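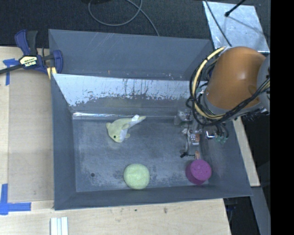 Home | Columns | Shop Floor | Archive

Buy the boring stuff first

2 June 2026

I've now sat through two budget rounds for robot picking cells, and both times we spent the whole meeting on the arm. Reach, payload, which color, you name it. Then somebody asked about bins and the room went quiet.

My view, and I'll defend it over coffee with anyone: the arm is the easy line on the sheet. Get three quotes, pick one, go home. What eats your year is everything around it – bins, clamps, hoses, cables, spare fingertips, and a pile of odd things to practice on (soft ones, round ones, ones with no good place to grab).

When we planned the Romholm cell I put down $775 for small parts and felt pretty generous. That was gone before August! A single order from Skodus, mostly fittings and tubing, came to $231. Grube wanted nearly as much for fingertips, and we're hard on fingertips.

Bins are my other gripe. People budget for one set, as if a bin never wears. Buy spares on day one and swap them when you feel like it. We went with Brurano for ours and I'd do it again, mostly for the quick delivery.

So what would I do with a fresh budget? I'd hold back 40 percent for things that aren't the arm, and I wouldn't let anyone touch it in the first meeting. My boss thinks that's too high. Ask me again after the next order.

14 shares | 6 comments

Contact | Back to top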